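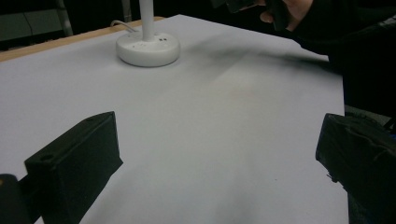

Lamp bench with the paper down and the lamp toward the back.

December, lamp bench, morning

Came in meaning to spend an hour on the Gornton grippers and lost most of the day to them, so I'm writing it all down while I still remember which screw was which.

Where we were: Bushra Shaikh had left me a note saying unit B was reading closed when it wasn't. She'd been running the lamp task (touch the control on the base, back off, repeat) and the width trace sat flat on the floor for the first part of every take. I've seen this before on the Mondside bench, where it was a loose horn, so I went straight for the horn. Horn was fine. Of course it was.

So I did what I should have done first and plugged it in on the desk and watched the raw counts while I squeezed it by hand. Fully open gave me 1901, steady, no complaints. Fully closed should be 1256 according to the sheet taped inside the lid, and I was getting 1471 with the fingers touching. So the thing thinks it's got a fair bit of travel left when it's already shut, and then the clamp in the logging script does something unhelpful with that. I don't fully understand why it comes out as zero width. Frida Norðdahl wrote that part and I've left her a message.

Two suspects for the missing travel. Either the finger cover has gotten too thick (the right one has been rewrapped so many times I've lost track) or the block itself has crept on its mount. I took the left block off first, mostly because it's the easy one. Cleaned the seat, put it back, snugged it up, no change at all. Then the right one. There was a ridge where the old Prellisex strip had bunched up on the inside, right where the two fingers meet, and I could feel it with a thumbnail. Cut it off, rewrapped with a single layer, and the closed count dropped. Not all the way to the sheet value, but close enough that I was happy to re-zero from there. The new wrap is ugly. It wrinkles at the corner no matter how I pull it, and I've decided I don't care as long as the inside face is flat.

Note for whoever does it next: degrease the block before you wrap it, and give it ten minutes before you squeeze anything. I didn't the first time and the end lifted and I had to start over – grumble.

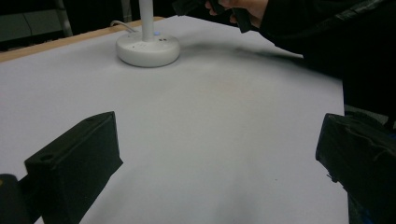 After lunch I put everything back on the bench and went through the setup from the top, which I've been wanting to write out properly anyway because the Marchuk sheet is two versions old and still talks about the green mat.

Paper first. It goes all the way to the front and over most of the table, leaving a bit of the wood showing on the far side. Smooth it from the middle out. It'll crease a little whatever you do and that's fine, the tracker doesn't mind creases. What it minds is crumbs, so wipe down before each session, please! I know the pencil shavings are mostly mine.

Lamp goes toward the back with the controls on the right of the pole as you look from the front. Cable off the back to the left and over the wood, with enough slack that nudging the base doesn't tug the plug. I had it running to the right for a while last month and kept catching it with my sleeve. Speaking of which, black sleeves are the rule on this bench and I'd like to keep it that way, they come out nice and plain in the takes.

Room lights: I turned off the row over the window side and left the rest. It makes the background go dark, which Frida wants, but you do get your own arm shadow across the paper when you reach in. I tried standing further around to the right and it moved the shadow without getting rid of it. Leaving that alone for now. If it bothers the training people they can come and hold a lamp. A different lamp.

Then pairing. Unit A first, wait for it to settle, then unit B. If you do them the other way the script swaps the labels and you won't notice until you open the files. I lost a full morning to that once and I'm not going to pretend it was only once. Check by squeezing A and watching that the A trace moves. Takes five seconds.

Last thing before recording is the lens wipe. Dry cloth, one pass, don't press.
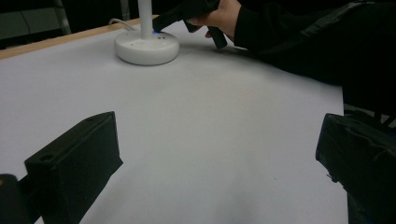

Pushing the button with the tip takes more care than I remembered. Come in at an angle and let the tip do the work, and keep the other prong clear of the paper. If you come straight down you block your own view of the target and end up hunting. I found it easier with the elbow tucked in, Bushra does it with her arm way out and gets cleaner paths than I do, so maybe ignore me. Keep the lower prong in mind on the way out too, it likes to drag.

Did a short batch of takes with the rewrapped unit and the width trace looks like a width trace again. It goes up when I open, comes down when I close, ends where it should. I kept those in the scratch folder and didn't merge them, I'd like Frida to look at the clamp first in case it's hiding something else.

Left to do:

Order another roll of Prellisex, we're down to the cardboard.
Update the number on the lid sheet for unit B with the new closed count (I wrote it in pencil next to the old one, don't erase either yet).
Check unit A the same way. It hasn't misbehaved but it's been rewrapped just as often.
Print the new setup order and take down the Marchuk sheet.
Go back through Bushra's takes and see how many can be saved by rescaling. She thinks all of them. I think the ones from before the ridge got bad.

5:40 pm. Put the grippers back in the case with the fingers open, so the wrap doesn't take a set overnight. Frida just answered, she says the zero is a default for anything she considered out of range at the closed end and she'll change it to a warning. Fine by me. Will rerun the raw counts cold tomorrow before anyone uses it, and if closed has drifted up again then it's the mount after all and I get to take it apart a second time.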